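Week 9 handout – Stock, storage and picking (Warehouse Basics)

Thursday, December 5, 2019. Bring this to the seminar, I won't be printing spares. 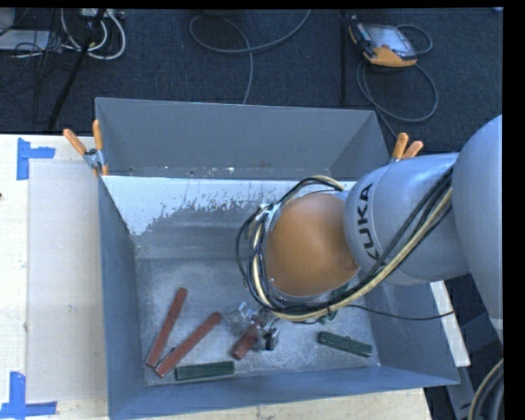
1. What stock costs you

Holding cost – rent, heat, insurance, damage, money tied up. Students always forget the last one. If you've got cash sitting on a shelf as door handles you can't spend it on anything else.

Ordering cost – paperwork, delivery charge, someone's time at the goods-in door. Same for a small order as a big one, more or less.

Stock-out cost – hard to put a figure on. Lost sale, cross customer, maybe a lost customer.

The first two pull against each other. Order often = low holding, high ordering. Order rarely = the reverse. See the curve from week 8, you will need to be able to draw it.

2. Fast and slow lines (ABC)

Rank every line by yearly value used, NOT by unit price. A cheap screw can be an A item if you get through enough of them.

Grorden case (reading pack, second half): 755 lines in the catalogue, 49 of them bring in most of the turnover. Those are the A lines. Count them weekly, keep them near the packing bench. C lines – count once a year, top shelf, fine.

B lines are whatever's left in the middle. Don't agonise over the cut-off, just say where you put it and why.

3. Where to put things

Fixed location – each line has its own place. Easy to learn, wastes space when stock is low.

Random location – goes wherever there's a gap. Good use of space, hopeless if the records are wrong.

Mixed – fixed for picking, random for reserve. Most places end up here. Liapis went this way after the June stock-take, see the second page of the case for the floor plan before and after.

Loose small parts: open bins, labels on the front edge, one line per bin. Two lines sharing a bin is asking for mis-picks, espescially if they look alike.

4. Picking

Single order – one picker, one order, walk the lot. Simple, slow, few errors.

Batch – several orders in one trip, sort afterwards. Less walking, more sorting.

Zone – picker stays put, order moves. Needs balanced zones or someone stands idle while the next zone drowns.

Irkeo figures: nearly 129 picks an hour on batch. Don't quote that without saying what kind of goods (small boxed items, all A lines). Pick rate on its own means very little.

5. Reorder point

Reorder point = daily use x lead time in days + safety stock

Lead time starts when you notice you need it and ends when it's on the shelf. So it includes the order sitting in somebody's tray over the weekend.

For next week

Read the Zesance case, all of it inlcuding the tables. Come with 2 changes you'd make to the layout and a rough cost for each. Handwritten is fine. Groups as before.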